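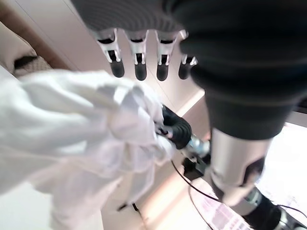 How do you get the creases out of a big white cloth that has sat bunched up in a bag for years? Damp it all over with a spray bottle, roll it up in a towel for an hour, and iron it while it still feels cool to the touch.

I'm writing that down at the top of today's page so I'll find it again, because I have asked Yolanda Baptiste the same thing every fall and every fall I forget what she told me. She swears by the towel. I used to skip it and just lean on the iron harder, and all I got was a sore shoulder and a cloth with shiny streaks.

9 October 2021

What a good day! I finally opened the linen bags that came from the house in Nurnedden, and they're full of white. White everything — tablecloths, some thin curtain panels, a heap of napkins, and one enormous piece that might be a bedspread or might be something to throw over furniture. I had been dreading it (I pictured mildew, moths, the works) and instead most of it smelled like old soap and cupboard. I was so happy I called Yolanda before I'd even had lunch, and she laughed at me for being this excited about laundry.

The worst part was the folding. I can fold a towel, and I can fold a shirt, but put a really big cloth in my hands and I lose the corners right away. You think you've got hold of one and you pull, and it's only the middle of the thing. Jinlong Duan came over at two to help and he had a much better way. He doesn't go looking for corners at all. He pinches any bit of edge, lifts it, and runs his other hand along the hem until a corner turns up — then he hangs on to that one and does it again. It works every time! We got through 4 tablecloths that way before the kettle boiled. I kept letting go of mine to talk, so he ended up redoing a couple.

Thin cloth is harder than thick, I noticed. The curtain panels slide over themselves and bunch up under your fingers, and if you grab too much at once you've pressed in a whole new set of wrinkles before you even start. A small pinch is better. I also learned to shake each piece once, hard, away from me, and then lay it down on the bed right off, before it can slump.

Ironing was slower. I did five napkins and one tablecloth and then the board started to wobble, so I moved to the kitchen table with a blanket under everything, and I liked that so much more. All that room! The steam came up smelling faintly of lavender. Jinlong says he couldn't smell it, but I could.

Still to do: the enormous piece, which went back in a fresh pillowcase for now. It has a yellow spot near one hem and I want to soak it overnight first. Yolanda is lending me her big tub. The good tablecloth stays out, over the back of the chair, until November when everyone's here for dinner.

Need more starch, and a new spray bottle. The old one drips on my sleeve.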